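Features > Robotics > When things go wrong

The arm that reached for the sky

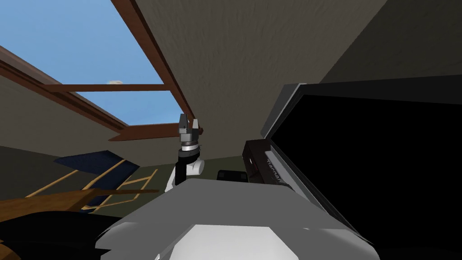 A fault worth having

Run 141 was meant to be dull. The team at Grolton, a small software outfit that teaches two-armed robots to tidy rooms, had set its simulated machine loose in an attic it calls Flarnach, slanted roof, skylight and all. The job was to pick up a cup and put it on a shelf. One arm behaved. The other swung its gripper up until the fingers pointed straight at the ceiling, and there it stayed, holding nothing, while the controller reported that all was well.

I love this sort of failure! Nothing smokes, nothing shouts, and the log is a long column of green ticks. You have to look at the pose itself to see that something has gone badly wrong.

The first suspect was the motion planner, Menon, which got the blame for most of a morning. Then someone replayed the run at quarter speed and spotted the wrist angle flipping sign as the arm passed its shoulder limit. Down had become up. The planner was doing exactly as it was told - it had simply been told the wrong thing.

Going back through 698 earlier runs, the team found the same flip in 186 of them, mostly over so quickly that the arm recovered before anyone could be bothered to look.

Why fuss over a robot made of pixels? The same code was due to go on to Fullon, the real machine downstairs, in July. Its arms are strong enough to crack a plasterboard ceiling, and a person leaning in to move a cup would have had very little warning.

The repair took 2 lines. The new safety check took far longer: if the commanded wrist angle and the measured one disagree, both arms now stop where they are and wait for a human to clear the fault. It trips rather too often at the moment, usually when the arms cross, and the team is still tuning it.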